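Tracking down a slipping grip on a hand-held gripper

If you've ever carried a perfectly good basket halfway across a table and watched it rotate slowly out of the fingers, this page is for you! Slip is one of my favourite faults to chase. It looks random, it makes you doubt everything you've built, and then the cause is usually something you can fix with a cloth and a screwdriver.

I'm Qusai Hakim, and I look after the hand-held grippers at Collow. We use them to record pick-and-place demonstrations that our arms learn from later, so a slip on the hand-held unit matters twice over. You lose the take, and if you don't spot it, the robot learns from a bad grasp.

What went wrong

We were recording a set of 259 takes for a project we call Drulance. The task was simple: approach a wire basket, close on the rim, lift, move it sideways, put it down. The first 70 takes were lovely. After that the basket began tilting during the lift, only a little at first, and by the late afternoon it was dropping at one corner nearly every time.

I blamed the trigger spring, naturally, and swapped it. No change. Then I blamed my own wrist. In the end there were two faults sitting on top of each other, dirty pads and a finger that had worked loose, and each one hid the other. That's why I now do the checks below in a fixed order and don't skip ahead, however sure I am.

What you'll need

A lint-free cloth
Isopropyl alcohol
A soft brush (an old toothbrush is fine)
The right hex key for your finger screws
A strip of thin paper
A kitchen scale or a luggage scale
The object that was slipping

Step 1: Stop and keep the bad takes

Don't delete anything yet. Move the failed takes into their own folder and write down the number of the first one where you noticed trouble. Then go back a few takes before that and watch closely, as slip nearly always starts earlier than you think. Ours did.

If your gripper has a powered version, switch it off and unplug it before you put your fingers anywhere near the pads. The hand-held kind can still give you a nasty nip if the spring is strong, so wedge it open.

Step 2: Set up the same grasp

Put the object back on the same table, with the same lighting, and come in from the same direction. It's tempting to test with something handy like a foam block, but a foam block forgives everything. Thin wire doesn't. A mesh basket gives the pads very little to hold, so a small loss of friction shows up straight away.

Stop short of the object with the fingers open and look through the gripper camera. This view is worth saving each time you service the unit, because you get both pads and the target together.
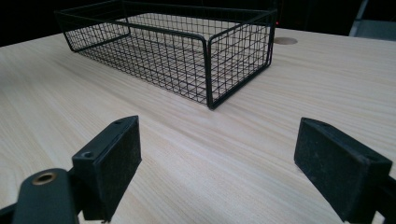

Fingers open on the approach to the mesh basket. Note the pale specks on both pads.

Look at the inner faces first. Dusty pads are easy to miss from above, where you mostly see the tops of the fingers, but the camera view shows them up nicely. Then look at the fingers themselves. Worn edges are normal on a unit that's had a lot of use and I wouldn't replace anything for that alone.

Step 3: Clean the pads

Brush first, dry, working from the top of the pad to the bottom. If you go in with alcohol straight away you turn the dust into a paste and press it into the surface (I've done this, it's miserable). Once the loose stuff is off, dampen the cloth with alcohol and wipe in one direction. Leave the pads to dry fully before you close them.

Check with your pad supplier that alcohol is safe. The pads on our older Greenberg gripper went shiny after one wipe and had to be thrown away.

Step 4: The paper test

Close the gripper on the strip of paper and pull gently. Do it at the tip of the pads, then the middle, then the base. You want the same drag in all three places. If the paper slides out easily at the tip but holds at the base, the fingers aren't meeting square, and cleaning won't cure that.

Ours failed at the tip. Very satisfying, after a whole afternoon of guessing!

Step 5: Check the finger screws and the pivot

With the gripper open, hold one arm still and try to rock the finger with your other hand. There should be no movement at all. If there is, take the screws out, clean the threads, and put them back evenly, a bit at a time on each. Tightening one fully before starting the next pulls the finger out of line.

Next, wiggle the arm at its pivot. A tiny amount of play is all right. A click isn't, and means the bushing needs replacing.

Repeat the paper test afterwards. Don't move on until it passes.

Step 6: Load test

Close the pads on a flat strip of card, hook the scale to the card, and pull steadily until it slips. Our pass mark is 1000 grams, which suits the light things we pick up. Yours may well be different - choose a figure comfortably above your heaviest object and write it on the unit with a paint pen.

Step 7: Record again, slowly

Do a short batch of lifts and watch the rim against the pads in playback. If it stays put, go back to your folder from Step 1 and sort it properly. We threw out everything from the first visible tilt onwards and recorded those takes again. I kept the failures too, labelled as slips, and our colleagues at Alach are now using them to train a slip detector, so they've found a good home.

How often to do this

Brush the pads at the start of every session and run the paper test at the end of it. I do the screws and the load test once a month, and the March check picked up a loose screw on our spare unit before it had spoiled a single take.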